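**White bedspread gone grey and flat, can it be saved?**

Posted by Entwistle

I've got a big white cotton bedspread, the looped towelling sort, and it's three years old. It was lovely when I bought it! Now it's a bit dingy and the loops have gone hard, especially where people sit to put their shoes on. I wash it at 40 with ordinary powder and a good glug of softener. The label says 100 per cent cotton and nothing else of any use. I don't want to bleach it if I can help it. Has anyone brought one of these back to life?

---

**Nelier**

Oh yes, you can, and it's so satisfying when it works! I've done mine twice and my mum's once.

First thing, stop the softener. It coats the loops and they end up stiff and a bit greasy, and then they hold on to every speck of dust. Wash the bedspread on its own (it needs room to move, so if your drum is small take it to the launderette and use one of the big machines) at 60 if the label allows it, with half the usual powder and an extra rinse. Then do the whole thing again with no powder at all. You may be amazed at the suds that come out of a "clean" bedspread.

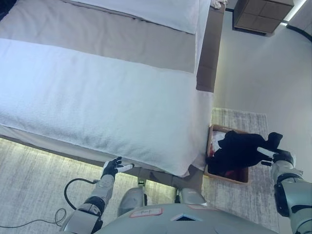
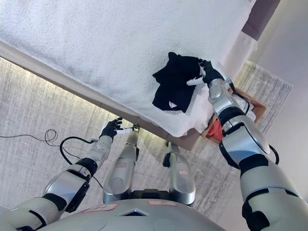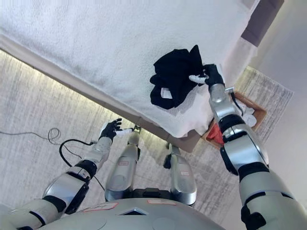 Drying is where most of the fluff comes back, so don't rush this part. Shake it hard before it goes on the line, then again when it's half dry, and turn it over so both sides get the breeze. I never iron mine, as it just squashes the loops. Once it's back on the bed, let it hang over the side in its own folds and give it a light brush with your hand. And keep new dark clothes off it until they've had a few washes! A black top dumped on white towelling, like the crumpled black thing in the last two, can leave lint all through the loops, and on white you see every bit.

For the dingy look I soak mine overnight in the bath with oxygen whitener (the powder kind, well dissolved first) and then wash as above. Lovely result in May when I could get it straight out in the sun.

---

**Nuvo**

tumble dryer, low, couple of clean tennis balls. job done

---

**Ekwood**

Agree with Nelier about the softener, I gave it up years ago and my towels are so much better for it. I'd only add that if you live in a hard water area, some of that stiffness is probably limescale. A cup of white vinegar in the softener drawer sorts mine out, and the smell has gone by the time it's dry. Don't mix it with bleach, ever, and check your machine's booklet first as some makers don't like vinegar near the rubber seals.

Also have a look at the hem while it's wet. Mine had pulled loops all along one edge from the cat. Snip them level with small scissors, don't tug them!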